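Bedding bench book, room 2
August, started 8:40 am

Picking up from the wash count. Flornent covers are now at the end of their cycle, Praser ones one behind because the dryer at Arroyo was down again. Not my problem but it's going to make the comparison ugly. Will put the cycle number next to every reading from here on so we don't have to guess later like we did with the duvets.

Goal for today: finish the make-up and clear-off run on the bed. Pillows on, small stuff cleared off the sheet, pillows squared up. Same order each time. Fitted sheet stays on through the whole thing unless it pops a corner.

Inserts weighed before going on. Firm one 828 g, soft one 674 g. The soft one was heavier in spring, I'm sure of it, but the page from spring just says "ok" in my own handwriting so thanks for that. WRITE THE NUMBER.

9:15. Printed covers first, they show skew better than plain ones. With a repeat pattern you can see straight away if the cover has twisted on the insert, the rows wander off from the seam. On plain white you end up feeling for the corners like an idiot. Corner check by hand: push insert down to the closed end, pinch both corners through the cover, shake once, look at the open end. If there's more than a hand of empty cloth at the opening it's the wrong size cover or the insert has folded inside.

Folded inside twice this morning. Both times the soft one. It goes in fine then doubles over on itself at the far end and you get a hard lump and a floppy corner. Fix is to fold it lengthwise BEFORE it goes in, not to keep punching it afterwards. 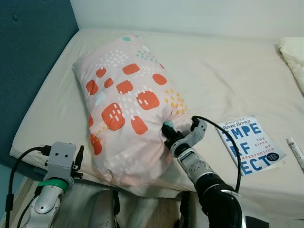 Also the zip on one of the Praser covers is getting sticky, same tooth as last time. Rubbed a candle stub on it. Works for now. If it jams again retire the cover, don't force it, we lost one that way and there's no more in that size.

10:05. Lint check on the sheet. Roller, one pass, one strip. Strip goes in the envelope with the cycle number. Fitted sheet is holding well, elastic still has some bite on the long sides. Short side at the foot is slack. I tucked it under and it stayed tucked for the rest of the morning so leaving it.

Placement. We keep going back and forth on this so here is what I think and we can argue later. A pillow on a made bed wants its long edge to the wall or headboard and the opening facing away from the door. That's it. The old sheet had a whole paragraph on angles and no one in a real house does that. If it ends up crooked, straighten it from the two bottom corners. Pull from the middle of the side and you only bunch the cover and leave the insert where it was. I did exactly this about nine times before writing it down.

Scoring for crooked: 0 straight, 1 a bit off, 2 would annoy a guest. Please no halves. Last month's sheet is full of 1.5s and I can't do anything with them.

10:50. Coffee. Humidity thing is blinking again, changed the battery, still blinks. Reading looks plausible so using it.

11:10. Clear-off list. We need bedside clutter that people really leave on a bed and I'm sick of the old set (a sponge, a wood block, why). Went for things from the shelf and from bags. Rules: nothing with a loose lid, nothing that leaks, nothing that scratches, nothing anyone would cry over. Flat thing, small thing, soft thing as a minimum.

Flat thing is the one I care about most. A big thin hardback just sits there, too easy. A paperback slides, the cover lifts, it gets half under the pillow and then you find it at the end when you lay your head down.
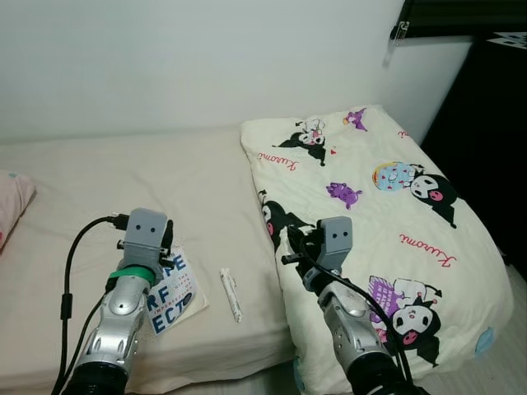
Stimby want the clutter written up as a fixed kit so their people can repeat it at their end. Fine but then it has to be stuff you can buy anywhere. The paperback for the kit can stay The Gifts of Imperfection, ordinary book, white cover, pretty bright against the beige sheet with that big blue lettering, so it doesn't get missed. The little white tube is the one to worry about. It's small, it's pale, on pale bedding you lose it the second you look away. And if it gets under a pillow you are not going to feel it through a full insert. I'd keep it in for that reason. The Kuromi cover stays in too, the cream ground is close enough to the sheet that the pillow edge is hard to pick out from across the room, good hard case next to the pink one.

Things I'd add to the kit: a sock, a phone charger lead (cut plug), a hair tie. Things I'd drop: the sponge, the block, the mug. Who puts a mug on a bed. OK I do. Still drop it.

Order for clearing: small things first, then flat, then soft. Everything goes to the nightstand tray, soft things to the basket by the door. Don't lift the pillow until the sheet around it is clear or whatever's next to it rolls into the dip. Then lift, look underneath, put back. The look underneath is its own line on the sheet, tick it.

12:20. Lunch

1:15. Wash cost stuff, because it was asked for. We're at 600 wash-and-dry loads on the current machine, by the counter on the front. Service is due at 2000 so loads of room. Detergent is the same one all the way through, do not swap it even if the other one is on sale, the pilling results are garbage if we do.

Pilling so far: printed covers fine on the face, fuzzy along the side seams. Beige sheet has a faint fuzzy patch in the middle where everthing gets dragged across it. Took a swatch card rating, 4 for the covers, 3 to 4 for the sheet (yes I know, I just said no halves. The card has halves. Different sheet.)

2:30. Re-did the soft insert in the pink cover with the lengthwise fold. No lump, corners filled, 0 on the straightness. Did it again to be sure, 1. Will take it.

To do
- order two more inserts, soft, get weights on the order this time
- elastic repair at foot of sheet or rotate it so the slack end is under the pillows
- send clutter kit list to Stimby, w/ sizes
- ask Arroyo about the dryer
- find the other roller, this one is down to the last few strips
- new covers need a pre-wash before they go anywhere near the bed, they are stiff as cardboard and it throws off the corner check
- candle stub lives in the zip tin now. Put it back

3:45. Stripped the bed, covers in the bag for the next cycle, tag is on the bag. Sheet left on for tommorow.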